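17 February 2018
Posted by Ilden Gems

A few posts on sapphire colour, as we've had a run of emails about the teal stones from the Medrano parcel.

Teal isn't a lab term. A grading report will usually say "greenish blue" or "bluish green", and the second word is the main colour. If you want a stone that stays blue in the evening, look for the first wording.

Most of the parcel shows two colours depending on direction. The cutter picks which one faces up. With parti stones you get both, often with a band of yellow near one edge.

Check the stone in more than one light. Shop spots are warm and push teal towards green. Take it to a window, then look at it under an ordinary kitchen bulb. If you only like it in one of those, keep looking.

Heat treatment is common and stable. It should be stated on the invoice. Unheated stones cost more, in our experience up to 25 per cent more in the smaller sizes. Ask for a report if you're paying for unheated.

Stone 821 is the one people keep asking about. It's a cushion, a touch under 3 carats, unheated, and it's on hold until April. The hold is for a Vondach setting — if that falls through we'll post it here first.
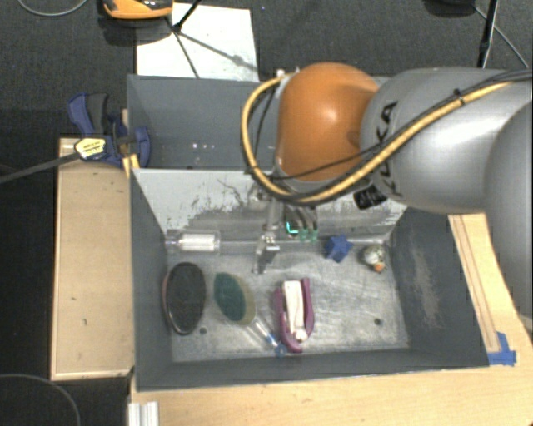
Can a sapphire be worn every day in a ring? Sapphire is 9 on the Mohs scale, so it handles daily wear well, but the facet edges can still chip on a hard knock. A bezel protects them better than claws.

Claws should be checked once a year. Bring the ring in and we'll look at it while you wait. Retipping takes longer — allow a week or so.

For cleaning, use warm water, a drop of dish soap and a soft toothbrush. Skip the ultrasonic if the stone has been fracture filled.

The Bulimen parcel is next. 42 stones, mostly rounds and ovals, colours from grey-blue to olive. Prices go up once they're all measured.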